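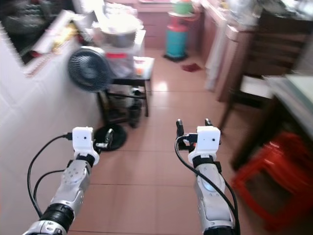 yaqin_c wrote:
How many recordings of one chore do you need before it's worth training on them?

lornep wrote:
For a single chore in a single room, I'd start training at 937 and see where it falls over. We're on 3559 across all the Wisach kitchens now and I still wouldn't call it plenty.

kyriaki_t wrote:
Bit high, Lorne! I got something usable out of Flimis with far fewer, but I moved the stuff about between takes and swapped rooms every morning. Same kitchen over and over just teaches it that kitchen.

lornep wrote:
Fair, but you had 18 people driving. We've got me and Clifford, and moving house every day would kill us (the cabling alone...). I'd sooner have one room done properly.

yaqin_c wrote:
Do you tidy up first?

kyriaki_t wrote:
Never. People leave bags and pans lying about, so leave them.

cliffo wrote:
I do tidy, a bit, sorry Kyriaki. Anything I might drive into gets shifted. And bin your first nine takes, your hands are all over the place until you've warmed up.

kyriaki_t wrote:
Keep them and tag them as bad! I use mine for checking.

yaqin_c wrote:
Right, messy room and tagged takes then. Will post how May's lot compares.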